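From: Huia Nepia
To: robotics club list
Subject: Re: arm sessions in January

Angus Gilchrist wrote:
> Are we still using the tape square on the carpet, or
> moving to a table? My group has 3 runs left to log.

Still the carpet. Please leave the tape where it is, as Ebony's notes are all measured from it. Logs go in the Sadis folder, one file per run. The last upload stopped at line 920, so check yours is complete before you close the laptop. 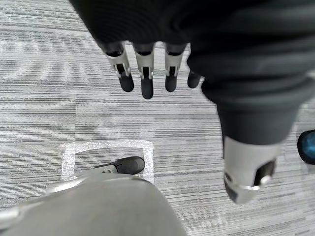

Who can book the arm outside club hours? Anyone who has done the safety session with Jolene, up to two evenings a month.

Eyerusalem has the key to the spares cupboard. Sleeves stay on during runs.

Huia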